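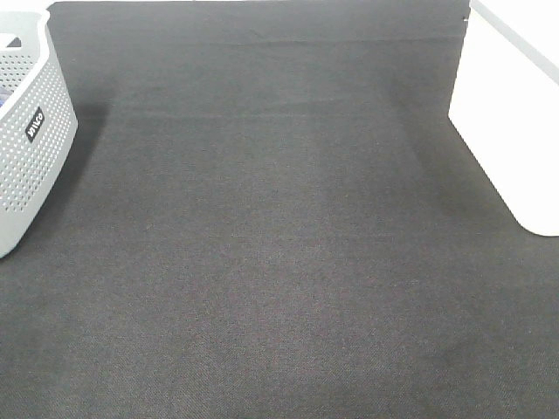
The Long Way to Pamorwood

Sipho Venter keeps a paper map above his desk, and if you visit him he will want to show it to you before he offers you a chair. It's the first map of Pamorwood, drawn in ballpoint on the back of an electric bill, and it has one river, one town and a large empty patch in the north marked "something cold." The river is still there. The town has moved twice. The something cold became a whole province, with fishing villages and salt mines and a duke who taxes you for owning goats, and it's the reason the game took so much longer than anyone at Gremar had planned.

Drakilex is a strategy game, and on paper a fairly ordinary one. You start with a handful of settlers, you clear some land, you build a granary, and sooner or later a neighbor takes an interest in your granary. I have played more of these games than I'd like my family to know about, and I sat down with this one expecting to feel right at home. For an hour or so I did. Then my farmers walked off the job in the middle of a harvest (I had put the barracks upwind of the chapel, and they were quite upset about it), and I understood that I was going to be up very late.

Every villager in the game holds opinions, and they pass them along. A baker who dislikes you will grumble to her customers, and the customers carry it home, and by winter you may find a whole street voting against your new bridge. Pieter Oosthuizen wrote the system that makes this happen, and he talks about it the way some people talk about their tomatoes.

"I had 48 kinds of grudge at one point," he told me, stirring his third coffee. "We cut it down to 19. Players couldn't tell the difference between resentful and bitter. I could, but I was living with them."

The two men met while working on Fiadzo, a card game for phones that did well enough to pay the rent and not quite well enough to be fun to work on. They ate lunch together and complained about the same things, mostly the old strategy games they had loved as kids and how the battles always swallowed everything else. Venter wanted to play as the mayor. Oosthuizen wanted to play as the weather, and he hasn't entirely given up on that one.

There is fighting in Drakilex, and it's good, if a bit slow for my taste. Armies get tired and hungry, they hate mud, and a thousand men can be stopped by a bad ford and a wet week. I lost my favorite campaign that way, sitting on the wrong side of a river while my capital changed its mind about me. What I enjoyed most, though, was the in-between time, watching carts come down from the hills and trying to guess which of my councilors was lying about the wool.

The script lists 2,972 villagers by name, and Venter wrote the names himself, most of them on the train. He says he never used one twice. I found two millers called Odrin within a day's walk of each other and decided, since the coffee was good and he had been so kind about the map, to keep that to myself until now.

A free update is due in November, with a second harbor, a gentler tutorial and a fix for the goats, which have been wandering into the sea. Oosthuizen would also like to add fog. Venter has asked him to wait until spring, and when I left they were still talking it over, standing under the map with their coats on.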